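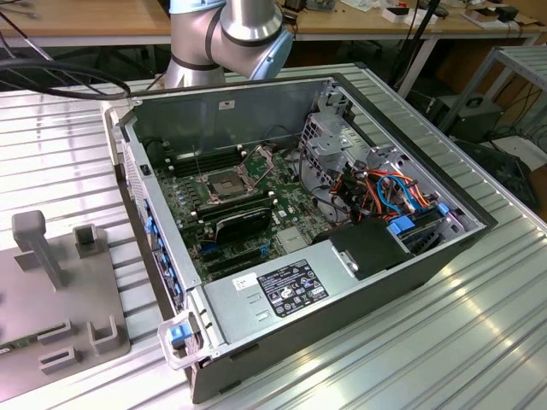 By Ashwin Amin

Why Do Monks and Nuns Live Together?

A monk is a man who gives his life to prayer. A woman who does this is called a nun. Many of them live in a place called a monastery. Christians have monasteries, and so do Buddhists and people of some other religions.

The first Christian monks lived alone in the desert in Egypt. Some lived in caves or small huts. Later, many of them moved closer together so they could share meals, work and prayers.

A group like this needs rules. In a Christian monastery, the rules may say when to get up, when to eat and when to be quiet. A bell often tells everyone it is time to pray. The first prayers can come before the sun is up.

Monks and nuns also work. They may grow vegetables, bake bread, keep bees or teach. Long ago, monks copied books by hand. One book could take many months.

Someone who wants to join does not have to decide right away. A new member is called a novice. After a time of learning, the novice can make promises, called vows, or go home.

Words to know
Novice: a person who is learning to be a monk or nun
Vow: a serious promise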